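The Storm List

So the radio said the storm would hit Lundance by Thursday, and my whole building lost its mind. I'm on the second floor at Gisent Court, 15 steps up, and I could hear furniture moving all night.

I made a list. Candles, beans, batteries, cat food (I don't have a cat, but one visits). Then I walked to the store in my good boots, feeling like the captain of something!

Everybody in town was there. My old bus driver hugged me by the soup. The woman from 222, who hasn't spoken to me since June, asked if I had enough blankets - and I said no, even though I own nine.

She brought one over that evening. We sat up playing cards and waiting for the wind, and around midnight it drizzled a little. She won every hand. I still have the blanket. 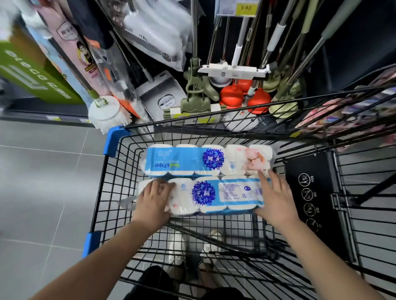 Two packs of toilet paper in the cart, and the storm still to come.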